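In Defense of the Boring Town Bus

I have been riding the number 3 bus in Wekville for most of my adult life, and I would like to say a few kind words about it before the people in charge improve it to death.

If you don't live here, the 3 goes from the old depot up past the hospital, loops around the Naltex warehouse, and comes back down by the river. It does this all day long. The seats are hard, the heater has two settings (off and Florida), and the route has barely changed since my mother rode it to high school. You don't need a phone to catch it. You stand at the pole and a bus comes.

Now there's a plan to swap it for a ride-by-request van. You open an app, you type in where you're going, and a van comes and gets you "within your window." I went to the meeting in February where they laid this out, and I'll admit the slides were lovely. Everyone in them was smiling at a phone. The woman presenting kept telling us that a fixed route is wasteful, that buses run half empty in the middle of the day, and why send a big vehicle around a loop when you could send a small one straight to the person who wants it?

I get the appeal, I really do. I've sat on the 3 at two in the afternoon with one other passenger and a forgotten umbrella. But I think an empty seat on a bus is a bit like an empty chair at the library. You want it to be there when you walk in. 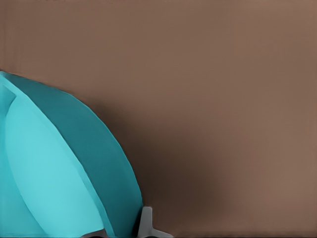 Danish Qureshi wrote to me after I grumbled about this in my last column, and he wasn't having it. "You live two minutes from a stop," he said. "I live up on the Plakotow road and the 3 has never once come near me. A van that picks up at my gate would be the first public transportation I've had in 20 years, so forgive me if I don't cry over your loop."

Fair enough! He's right that I was writing from a comfy spot, and I've been chewing on it ever since. The Plakotow road should have had service ages ago. I just don't see why he has to get his van out of my bus, as if there were one sandwich in town and the two of us had to fight over it. Run the loop and send the van to the folks the loop can't reach. Yes, it costs more. So did the new parking lot behind city hall, which has room for 200 cars, and I don't recall anybody asking whether it would be full at two in the afternoon.

The other thing about a bus that goes where it goes is that people build their lives along it. The bakery moved to Ñahui Street for the stop out front. My neighbor picked her apartment for it. Kids learn to get around by themselves on it, at 10 or 11 years old, with a couple of quarters and a stern talk from Dad. You can't pick an apartment because of a van that might show up in a window.
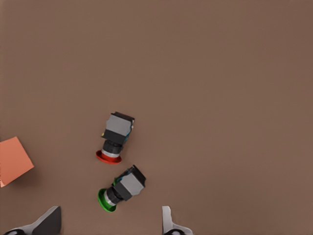

And then there's the waiting, which I know is a strange thing to stick up for. When you wait at a stop you wait with other people. I've had some of my best conversations in this town with folks whose last names I never learned — about tomatoes, about knee surgery, about whether the river was going to come up over the walking path again. With the van you'd wait in your kitchen, looking at a dot on a map. Maybe that's nicer when it rains. I'd still miss the tomatoes.

The council votes in June 2021, and there's a box at the front desk of city hall for written comments until then. Mine's already in there, on both sides of the paper. If you ride the 3, put one in, and if you're up on the Plakotow road and think I'm full of it, please put one in too. Just ask them for both.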